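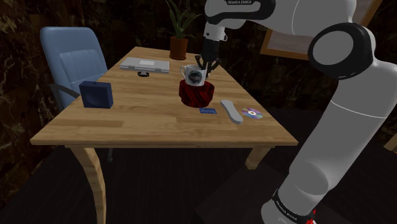
The Floncombe cell file is the ready-made tabletop layout we supply for setting up and checking a single arm before anyone touches the real one. It loads with the arm mounted at the near side of a wooden table and the gripper brought down to the first pick pose, next to a white mug standing on a dark red block. The block raises the mug clear of the tabletop and is a separate object, so it can be removed or swapped. The card, the disc and the flat silver-grey case are also loose objects and can be moved. The wall, floor and chair are fixed background.

What the file covers

Arm mounting position, tool mass and center, gripper opening limits, rest pose, pick pose and the position of the mug. The tool values are kept in one table. If you fit different fingers, change the values there and nowhere else. Copies of the old numbers in the motion script are the usual cause of a gripper that stops short of the mug or leans on it.

Setting up

Load the cell and send the arm to its rest pose. Run the joint check at low speed with the loose objects hidden. Then show them again and step through the approach by hand, watching the fingertips against the rim and the forearm against the plant. Save the poses under your own name - the supplied ones are overwritten by each update.

Set the gripper closing force low to begin with. Mug and block are modeled with separate friction values, and a mug that tips on contact normally means the grip point is too high.

Looking after it

The cell keeps up to 2000 logged cycles, after which the oldest are dropped. Export the log every 600 cycles if you need a full record. Compare the rest pose with the stored reference after any change to the tool table. If joint 4 has drifted, reload the mounting position first and run the check again before editing any pose.

Known fault

In files saved before August the gripper limits can load in the wrong units, and the linkages open past their stop. Apply Jesateck patch 887 or enter the limits again by hand.

Ordering

Supplied by Berken as a download, single seat or site license. The Pană finger set is sold separately and has its own tool table. Setup questions go to Ecaterina Vlad, licenses and renewals to Digby Treloar.

Page last revised 11 May 2019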